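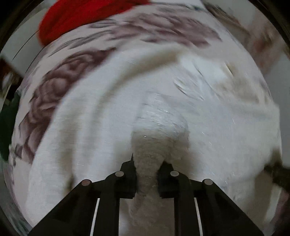 Nurkemora Linen Service has been washing, folding and delivering household laundry since we took over the old Plattner building. We started with sheets and towels for a few guest houses nearby, and most of our work is still bedding of one kind or another. A lot of it is customers' own linen, like white fabric with a mauve-brown floral print, and it comes in alongside white terry towels that have to be kept with the right order. Every bag gets a numbered tag at the door, and that number stays with it until it goes back on the van.

What we do
We wash, dry, press and fold sheets, duvet covers, pillowcases, bath towels, hand towels and tablecloths. We also take blankets and light bedspreads. We do not take leather, feather pillows or anything marked dry clean only. White towels are washed separately from colors. Printed bedding is washed on a cooler setting unless the label says otherwise.

How we fold
Flat sheets are folded in quarters and then in thirds. Bath towels are folded lengthwise first so they fit a standard closet shelf. If you want something done another way, write it on the order slip and we will keep it on your account.

Who we serve
We have 83 regular accounts, mostly rental cottages, small inns and private homes in and around Volteslow. Pickup and delivery run on three routes. The longest takes around 90 minutes. Orders for December should be placed early, as the inns fill up and so do our dryers.

Our suppliers
Detergent and stain remover come from Zadent, in unscented versions only. Worn-out towels that customers no longer want are cut up and used as cleaning cloths in our own shop.

Visiting
The front counter is at 226 Plattner Road, with parking behind the building. Please use the side door for drop-offs of more than one bag.

Page updated 2023-10-08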